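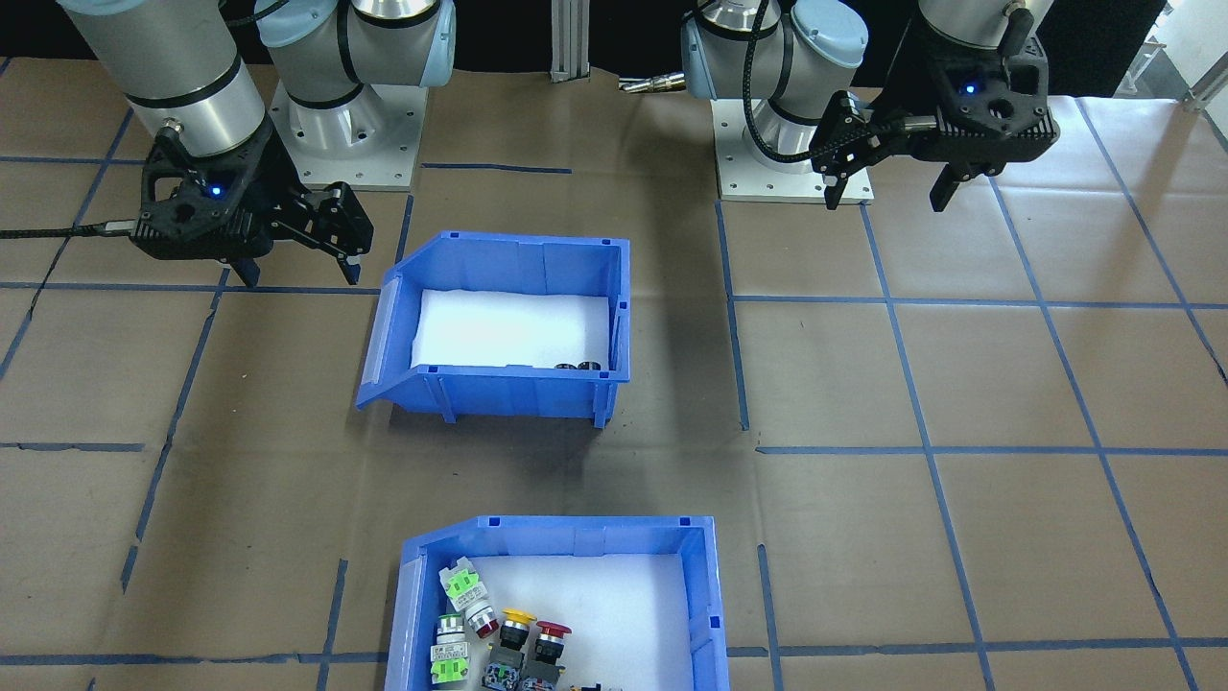
Category: Industry News > Packaging & Materials

Norkier to close solvent coating line, move kraft production to water-based process

Norkier will shut down the last solvent-based coating line at its Kellberg mill in June and shift all coated kraft grades to a water-based barrier process, the company said in a notice to customers. The change affects 12 grades between 70 and 120 grams per square meter. Uncoated kraft is not affected.

The new coating is supplied by Gistora and is applied in two passes, with hot-air drying between them. Norkier gives a moisture vapor rate slightly higher than that of the old product at the light end of the range. Above 90 grams the two are listed as equal. Roll widths, core sizes and order codes stay the same, but a suffix "W" will be added to labels so that old and new stock can be told apart in the warehouse.

Converters that glue or tape the coated side should run their own trials. According to Alžběta Slanina, technical manager for coated grades, cold-set adhesives need a longer press time on the water-based surface – 5 seconds in the mill's own tests, up from three. Hot melt settings can be left alone.

Remaining solvent-coated stock stands at 2359 rolls and will be sold in the order requests arrive. No further runs are planned.
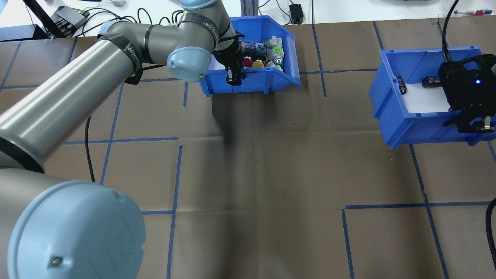
Šimek plant to take trial rolls first

Box maker Šimek has booked the first 437 rolls from the converted line and will use them for liners and void-fill sheets. The plant will report curl and dust readings back to the mill after each shift. Norkier expects to adjust drying temperature on the basis of those readings before general delivery starts.

Prices for the current quarter are unchanged. A revised data sheet for each grade will go out with the first shipment, and sample sheets can be requested through the regular sales office until 4 p.m. on working days. Customers holding food-contact approvals for the old coating will need to file again – the existing certificates do not carry over.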